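Wogan Cricket Club
Ground and Youth Pathway Project: Progress Report 2
Submitted to: Pekullow Community Sport Fund
Prepared by: Carys Price, project lead
Reporting period: March to June

Summary

Work on the two non-turf practice lanes is complete and both are in use. The square renovation is behind schedule on one pitch. Youth sessions started in April as planned and the under-13 squad has entered the Plaredov district league. Spending is within the approved budget, with one transfer between lines requested under Finance below.

1. Practice lanes

The base for both lanes was laid in March by the contractor. The carpet was fitted over a shock pad in the second week of April, after a delay of six days caused by standing water at the north end. The contractor cut a shallow drain along that side at no added charge. Ball bounce was tested by Gert Mnguni on both lanes with a new ball and again with a ball 40 overs old. Lane A was even over its full length. Lane B kept low on a patch just short of a good length, and the contractor lifted and relaid that section in May. The retest was satisfactory.

The netting is the heavier grade specified in the application. The side nets are hung from a tension wire and can be drawn back so that the mower can get through. Run-up surfaces are grass on reinforced mesh. They are holding up at the bowling crease but wearing at the point where seam bowlers gather, and extra mesh will be pinned there before the August sessions.

2. Square

Five pitches were scarified, top-dressed with clay loam and reseeded. Four have recovered well. Pitch 3 has thin cover at the river end and has not been rolled to match standard. It will be rested until September. League fixtures have been moved to pitches 2 and 4, and the junior boundary has been shifted to suit.

The heavy roller was out of service for most of May with a failed hydraulic seal. Caradog Watkins arranged the loan of a lighter roller from Rondar Cricket Club. Pitches prepared with it were slower than intended, and three senior matches in that period ended with the side batting second well short of the target. The seal has now been replaced and the home roller is back in use.

3. Youth sessions

Sessions run twice a week from 5:30 p.m. The first half hour is throwing and catching. The remainder is split between the lanes and a shortened game on the outfield. Elis Beddoe leads the under-11 group and Chi-keung Lam leads the under-13 group. Both have completed the coaching certificate paid for from this grant.

There are 40 players registered across the two groups, against a year-one target of the same number. Attendance dipped during the school exam period and recovered in June. The girls' group has not yet reached the size needed for its own hardball side, so those players are training with the under-13 squad and playing softball fixtures separately.

The under-13 squad has played four league matches, winning one, losing two and having one abandoned for rain. Wides remain the main problem. Chi-keung Lam has introduced a target mat on Lane A for the last ten minutes of each session and is recording wides per over for each bowler. Figures will be included in the next report.

4. Local fundraising

The grant terms call for matched local income. The club raised $200 from the spring sale in the pavilion, which covers the remaining match for this period. Income was entered in the project account in the same week.

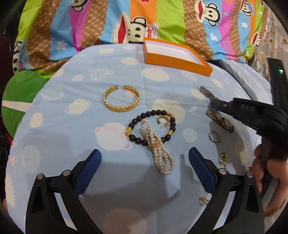
5. Finance

Spending on the lanes closed under the approved figure, mainly from a lower delivery cost for stone. Spending on the square is over its line as a result of the second order of loam. We request approval to transfer the unspent lane balance to the square. The total award does not change. Invoices and bank statements for the period are attached as Annex A.

The roller repair was paid for from club funds and does not appear in the project accounts.

6. Risks

Water supply. The outfield tap gives low pressure in the evening. If July is dry, the reseeded pitches will need watering before 7 a.m. A rota has been drawn up through August.

Coach cover. Each youth group has one certified coach. Gert Mnguni has agreed to take the certificate course in the fall and will act as cover for both groups once it is complete.

Pitch 3. If cover does not improve by September, the river end will be stripped and turfed. A quote has been requested.

7. Work planned for the next period

Pin extra mesh on the run-ups. Complete the league season and the two junior softball festivals. Fit the sight screen at the pavilion end. Soil-test pitches 1 to 5 and send the results with Progress Report 3.

Questions on this report should go to Carys Price. Questions on the ground work can be sent directly to Caradog Watkins.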